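Fosard est-il devenu un coupe-gorge ?

La question n'est pas de moi. Elle barrait la une de la feuille de quartier qu'on trouve chez le boulanger, et depuis je l'entends partout, chez le coiffeur, devant l'école, dans la file de la pharmacie. « Les cambriolages explosent. » Bon. Ils explosent par rapport à quoi ?

J'ai fini par lire l'article en entier, ce que peu de mes voisins semblent avoir fait. On y apprend que 616 « faits » ont été signalés dans le quartier, contre 393 l'année d'avant. Présenté comme ça, évidemment, on a envie de changer la serrure. Sauf que l'auteur ne dit nulle part ce qu'il appelle un fait.

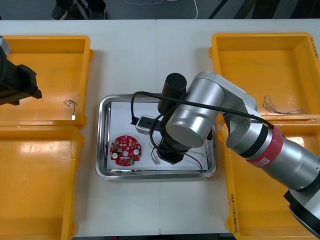 Numéro 14

Or une bonne partie de ces signalements viennent de Julodeo, l'application que la mairie nous a vendue en septembre. Avant, pour se plaindre d'un rétroviseur cassé, il fallait aller au commissariat et attendre une heure sur une chaise en plastique. Maintenant on appuie sur un bouton. Je veux bien croire que la délinquance augmente, mais je remarque quand même que la façon de la mesurer a changé en cours de route, et que personne à la mairie n'a l'air pressé de le préciser.

J'ai donc posé la question par courriel. On m'a répondu que les chiffres étaient « consolidés ». J'ai redemandé ce que cela voulait dire. J'attends toujours.

Marlene Seidel, qui habite rue des Tanneurs depuis bien plus longtemps que moi, m'a écrit pour me dire que je prenais les choses de haut. Sa cave a été visitée deux fois et on lui a pris un vélo. Je ne conteste ni le vélo ni la cave, et à sa place je serais furieux aussi. Mais deux visites dans une cave ne font pas une tendance, et je ne vois pas en quoi un titre alarmiste lui rendra quoi que ce soit. 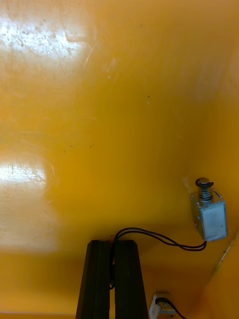

Venons-en aux caméras, puisque c'est là que tout cela devait nous mener. Le devis de la société Weidemann prévoit d'équiper la place, les deux arrêts de bus et le parking derrière la poste. La brochure promet des images nettes « en toutes circonstances ». Je demande à voir. Il suffit d'un peu de lumière sur une surface jaune et brillante pour avoir une large tache blanchâtre en haut à gauche et, dedans, des piqûres, des traînées et des rayures. Qu'on m'explique ce que donnera un capot de voiture sous un lampadaire. Et qui regardera ces images, d'ailleurs ? Le devis n'en parle pas.

Le logiciel s'appelle Skimwood, il est censé repérer tout seul les « comportements anormaux ». Rester assis sur un banc à deux heures du matin, c'est anormal ? J'ai cherché une évaluation indépendante. Je n'ai trouvé que des témoignages de clients satisfaits, hébergés sur le site du vendeur.

Reste la pétition. 2 352 signatures, nous dit-on, et la population approuverait donc massivement.

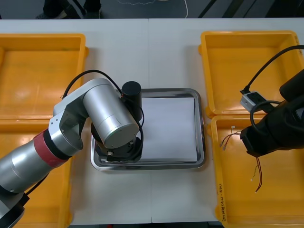
Sauf que la pétition était en ligne, sans vérification d'adresse, et que j'ai pu la signer deux fois (une fois sous mon nom, une fois sous celui de mon chat). Le quartier compte 3 232 inscrits sur les listes électorales. Il faudrait donc que presque trois électeurs sur quatre aient signé, alors qu'on peine à remplir une salle pour parler du stationnement. Je n'y crois pas une seconde.

Je ne dis pas qu'il ne se passe rien à Fosard. Je voudrais les plaintes d'un côté, les signalements de l'application de l'autre, et le détail mois par mois. Si la hausse est réelle, je l'écrirai ici, sans faire la tête. J'ai renvoyé mon courriel à la mairie ce matin, avec Marlene en copie.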